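The Comeback of the Creaky Floor

Walk down any street in the old part of Cuvisley and you'll hear it before you see it: the hum of a floor sander behind an open window. People here are pulling up carpet like mad, and what they're finding underneath is wonderful.

Most of the houses went up in the same few years, when the Barros mill was sawing pine for half the county. A town survey finished last June counted 867 of them still standing, and 524 with their first floorboards in place. That's a lot of pine! The boards are wide and knotty, and they squeak in ways that owners learn by heart (third step from the kitchen, always). 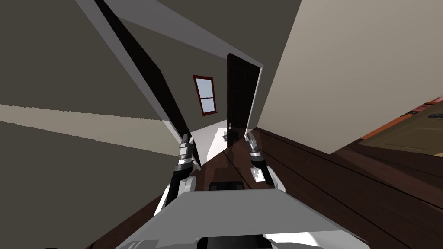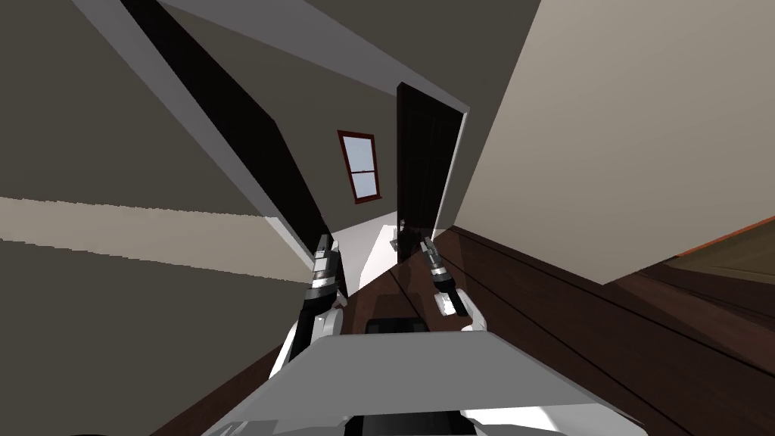

Two views across a floor toward a doorway, both at a tilt.

The squeaks are easier to fix than you'd think. A board usually talks when a nail has worked loose from the joist, and three screws and a pinch of powdered graphite will quiet most of them. Tumetti, the salvage yard by the river, sells old planks by the foot for patching, and it's worth a Saturday-style rummage even if you only need one.

Then comes the finish. Plenty of locals swear by Pekum, a plain hard wax that goes on with a rag and smells faintly of oranges. It needs a fresh coat every three years, and you'll want to keep the dog out overnight.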